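**Drulleck Brings Its Hat and Cap Line to Independent Stores Across the Midwest**

Monday, April 13, 2026 - Drulleck, a maker of flat caps and brimmed hats, will begin selling through independent clothing and gift stores this spring. Until now the company has sold only from its own workroom store in Isley and by mail order. The first shipments leave at the end of the month and go to 70 stores in five states.

The spring line has 12 styles. Eight are flat caps, three are brimmed hats, and one is a packable rain hat that was first offered to mail-order customers in February. All are cut and sewn in Isley. Retail prices start at $70 for the unlined summer cap and go up to $147 for the felt hat with a leather band.

"Store owners have been asking us for years, and we kept saying no," said Balthasar Bühler, who founded Drulleck and still runs it. "We could not make enough caps to fill our own orders in the fall, so there was no sense in promising them to anyone else. We added a second cutting table and hired six sewers last year. Now we can say yes."

Each store that signs up will receive an opening order of at least 24 pieces, in sizes small through extra large. Drulleck will also lend each store a set of hat stands for counters and windows at no charge. Stores may exchange slow sizes once per season, provided the pieces are unworn and still have their tags.

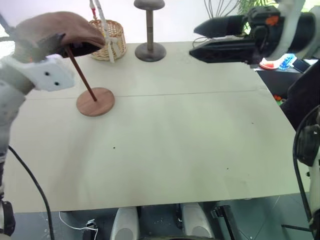 Staff training is part of the agreement. A Drulleck fitter will spend half a day at each store before the first sale, covering how to measure a head, how a cap should sit above the ears, and how to use sizing tape when a customer falls between two sizes. The company says poor fit is the main reason for returns in its mail-order business, and it expects fewer of them when people can try on a cap before they pay for it.

The cloth for the spring caps comes from Gruber, a weaving mill that has supplied Drulleck since its second year in business. Gruber is weaving three new patterns for the line: a brown herringbone, a gray check, and a plain olive twill. Linings are cotton. The sweatbands can be replaced, and any store in the program can send a cap back to Isley for a new band at a flat charge of $12.

Drulleck now makes roughly 500 pieces a week, and Bühler said he does not plan to go much beyond that this year.

"I would like the stores to run out now and then," he said. "That is easier to fix than a back room full of caps in the wrong color."

The workroom store in Isley will stay open and will keep its current hours, Tuesday through Saturday, 10 a.m. to 5 p.m. Mail order will also continue, with the same prices as in stores. Customers who own an older Drulleck cap can still bring or mail it in for cleaning and reshaping - the wait is now three weeks.

A second group of stores will be added in the fall, when the wool line is ready. That would bring the total to 120. Store owners who want to be considered should write to the wholesale desk by the end of June and include their address, opening hours, and a short note on what other headwear they carry.

**About Drulleck**

Drulleck designs and makes caps and hats in Isley. The company is privately owned.

**Contact**

Wholesale desk, Drulleck, Isley

Samples and a printed price list are available to press and store buyers on request.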